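Fullora 2 review: grasp planning for multi-finger hands

Posted Monday, October 24, 2022

I've been running Fullora 2 since January, mostly on a single arm with a five-digit hand, doing pick and place on a tabletop. Before that I used the planner that ships with the Stellis controller, so most of my comparisons are with that.

Fullora sits between perception and motion. You give it a segmented point cloud and a hand model, and it gives back a ranked list of grasps with a pre-grasp pose, a closing order for the fingers and a score. It doesn't plan the arm path. For that you need your own planner, or the Stellis bridge, which costs extra. A single-seat license is $199 a year.

Install was easy on a clean machine and annoying on my normal one. It wants its own version of the collision library and will quietly pick up yours if it finds it first. I lost an afternoon to that. The fix is one line in the launch file, and it should be in the manual.

Setting up the hand model took longer. You import the joint tree, then mark the contact patches on each finger by clicking on a mesh. The thumb is the part to be careful with. If its opposition range is wrong by even a little, the planner will offer pinch grasps the hand can't close. I did mine twice.
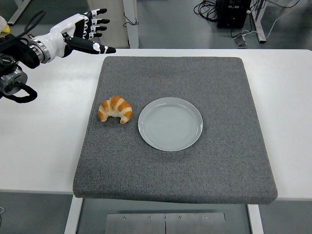
Flat things are where I noticed the biggest change from the old planner. A plate lying face up gives you very little to hold, and Stellis kept offering top-down grasps that would have put the fingertips straight into the surface. Fullora treats the rim as its own feature and looks for a grasp with the thumb on one side and the fingers on the other. It also lets you set the support surface as soft, with an allowed press depth in millimeters, so a felt mat doesn't get handled like a steel bench.

Curved food shapes are fine as long as the segmentation is clean. When two items sit close together, the clearance check gets very cautious and can throw out everything. There is a setting called neighbor_margin that defaults to 9 mm. I run it at 2 and watch the first few attempts with a finger on the stop button.

The viewer is good. You can scrub through a planned grasp and see which contacts are expected at each step. The log files are less good. Failed plans only give you a number, and error 1203 covers both "no reachable grasp" and "hand model not loaded," which are very different problems. I wrote a small wrapper that checks the model first.

Support answered both of my tickets within a couple of days. The forum is slow.

If you have a parallel gripper, skip it. The free Unonow package handles two jaws well enough and starts faster. If you have a hand with a real thumb and you're tired of writing grasp poses by hand, Fullora is worth the price. I've renewed for another year, without the Stellis bridge.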